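The September order, more or less settled

31 August 2019

I've spent most of this week with a spreadsheet open and I'm enjoying it far more than I should! We have 1123 pounds left for gripper bits before the next lot of money, and I want it all spent sensibly by the end of September. Quotes are in from Kultirow and Lesard, and I'm still waiting on Yáñez for the bearings.

The pads are where I started, as they're the part that does the touching and the part I always forget to budget for. I used to put them under "sundries" and then wonder where sundries had gone. This time they get a line of their own, with spares.

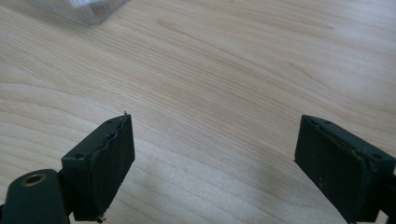 What's on the list

Finger pads, six pairs. Kultirow sells them cut to size and Lesard sells the sheet, and the sheet is loads cheaper if you don't mind an evening with a scalpel (I don't, I put the radio on). Screws to go with them, a proper bag this time.

A second hand-held gripper, the Tondolico one. It's the big item and it eats more than half of the money, but having two means I can strip one down on the bench and carry on with the other. Delivery is three weeks, so it has to be ordered first.

Clear plastic bins. Cheap, stackable, and you can see what's in them.
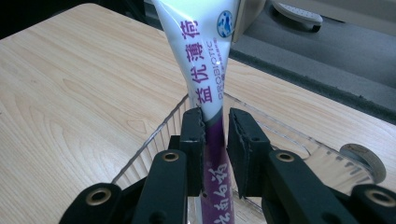
Things to pick up are the line I've changed my mind on most. My first plan was a set of machined test blocks from Lesard, lovely things, all different widths, and the price made me sit down. Then I looked at what a trip round the supermarket would cost and it was a tiny fraction of that. A toothpaste tube gives you a flat crimped end, a narrower end to pinch and glossy plastic in between, all on one object, and you can buy a whole armful of different ones for the price of a single block. So the blocks are off, and there's a shopping line instead. I've put down tubes, sponges and some soft packets so far.

Still to sort out: whether postage from Yáñez is per box or per order, and whether I can squeeze in a better lamp for the bench. I'd love the lamp. If the bearings come in under the old price it goes straight on the list.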